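# Knit weight and shrinkage in team jerseys

Zotora makes football and volleyball jerseys for school and club teams. Aliki Moschos has run its fabric testing for 18 years.

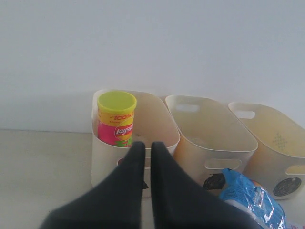
Most complaints she handles concern size after washing. "A buyer orders a medium, washes it hot, and measures it again," Moschos said. "If the length has dropped by more than 5 percent, we take the roll out of use." Every roll of polyester knit is washed and dried 6 times before cutting starts. Length and width are measured after each cycle.

The company changed its knit in February. The older fabric, sold under the name Carkora, was a plain interlock. The replacement, Wumbei, has an open mesh at the side panels and a closed face at the chest and back, where numbers are applied. "Heat transfer doesn't hold well on mesh," she said. "The glue needs a flat surface. On the old jerseys we had numbers lifting at the corners."

Spyros Mitsotakis-Vlachou, who cuts the patterns, had to redraw the armhole. Wumbei stretches more across than along. "The first sleeve twisted toward the back," he said. "I turned the panel on the grain and took a little off the cap. Goalkeeper sleeves are still cut the old way, with padding at the elbow."

Team orders for the current season came to 413 sets. Socks are bought in, and shorts are sewn on the same line as the jerseys.

Asked about washing, Moschos recommends cold water, inside out, with no softener. "Softener coats the yarn and sweat stays on the skin. Hang it up. A dryer on low is acceptable for the shorts."

Youth sizes in Wumbei are still being tested.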